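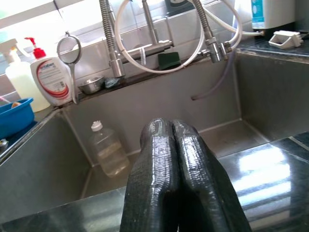

Sourdough starter, hydration trial, Bunwood kitchen
May 10, 2025

Edvin is convinced the town water is killing his starter. He read it somewhere, and now everyone who bakes here lets a jug stand overnight before feeding. I have my doubts. The starter I keep at home in Plullolville has had straight tap water since December and it climbs out of the jar if I turn my back on it.

So, a side by side. Same flour (the Boström whole rye, new bag), same parent starter, same size jars. Jar A gets water straight from the tap. Jar B gets water that stood out overnight. Jar C gets bottled, mostly to shut down the argument before it starts. Each jar: 5 g parent, 125 g flour, 125 g water. That is a very lean feed, I know. I wanted it slow enough to see a difference, and Edvin thinks a fat feed hides everything.

Rubber bands at the starting level on all three. Lids resting, not screwed.

First check, mid-morning. Nothing in any of them, which is what I'd expect this early. Tuva looked in and said B smelled "more alive." I asked her to smell them again with the labels turned to the wall and she picked A. Writing that down before anyone forgets it.

Second check, after lunch. A few bubbles against the glass in A and C. B the same or a little behind. Surface still flat. B was standing closer to the window than the other two, and I don't love that. Moved all three to the shelf over the flour bins. Should have done it at the start.

Third check, late afternoon. All three moving now. A is a finger's width over the band, C the same, B slightly under. If I were the sort to get excited I'd say standing the water made it worse, but the window could account for that much by itself. One jar of each proves next to nothing anyway.

Temperature is my real suspect. Edvin feeds first thing with water that has stood in the back room, and the back room is cold. Plain tap water here can be run lukewarm. He has compared cold water with warm water for months and called it chlorine. I said so and he was not delighted. To be fair to him, he does have a loaf from Sillilport that came up beautifully and mine from the same week did not – but he used a different flour, a hotter oven and a longer proof, so I can't see what it tells us about water.

Also not sold on the float test. Dropped a spoonful from A in a glass and it sank. Dropped another from the top of the same jar and it floated. Make of that what you like. I'm leaving it out of the results.

For the repeat:
4 jars of each water, not one
all water brought to the same temperature before mixing, thermometer in the jug
jars shuffled on the shelf, labels on the bottoms
someone other than me or Edvin reads the levels
feed at 200 g flour so we have enough left to bake from

Tuva has agreed to read levels if she doesn't have to come in early. Need more jars. The tall straight ones, since the rounded ones make the rise look smaller at the shoulder.

Last look before locking up: A and C domed, B domed and level with them now. Left the bands on. Edvin is to text me the heights tomorrow and not touch the lids.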